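Keeping a two-arm cell in line
17/09/2022

Iresha Dissanayake looks after the two-arm cell at Maltari, where the arms are used on kitchen handling tasks. She does the setup, the daily checks and most of the repairs. We asked her to go through the routine in order.

"Power and cables first," she says. "The arms can be perfectly calibrated and you still lose a day to a connector that has backed out a quarter turn." She follows each cable by hand from the base to the cabinet, then checks the loops at the elbow with the arm parked at both ends of its range. A loop that is too short pulls on the wrist wiring. One that is too long catches on objects on the table.

After that comes the base. The mounting bolts are marked with paint pen, and a broken line means the bolt has moved. In June two of them had.
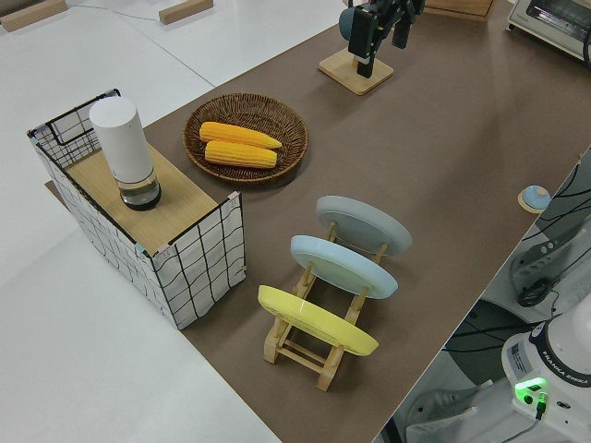
"The camera mounts get the same treatment," she says. "If a post has shifted by a millimeter, the arm will be wrong by a millimeter everywhere, and people will blame the arm." Every mount is checked against a printed target before the first run. If the error is over the limit, the whole calibration is repeated, which takes around 40 minutes. She does not correct single values by hand.

The fault log, kept in a program called Dreva, is at entry 3408. Most entries concern the grippers. Finger screws work loose, and the fingers then close slightly out of parallel. On a block this hardly matters. On a plate it does - the rim turns in the grip and the plate arrives at the rack at the wrong angle.

"Plates are my test object," Dissanayake says. "Thin edge, smooth surface, most of the weight a long way from the fingers. I run eight transfers after any work on a gripper. If one slips, I take the fingers off again."
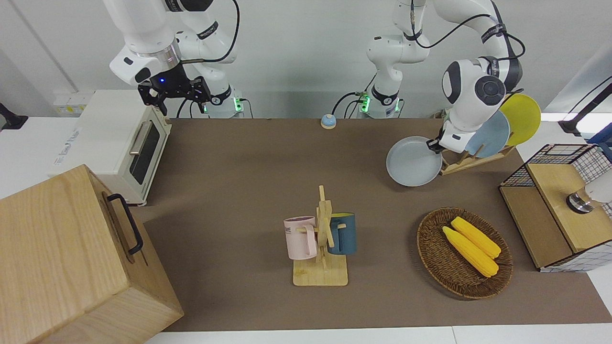
The left gripper with a gray plate at the dish rack.

The fingers come from a supplier, Zasteo, and are replaced as a pair. Mixing an old finger with a new one gives uneven contact, she says, and the force readings stop being comparable with earlier runs.

The brown table covering is also on her list. It has to lie flat up to the edge, and she re-tapes it when a corner lifts. Object positions are set from a paper template, stored with the spare fingers.

Asked what she would change, she names the cable routing. "I want the cables off the floor side and into a channel. I have the drawing. I need the cell for one day without a run booked."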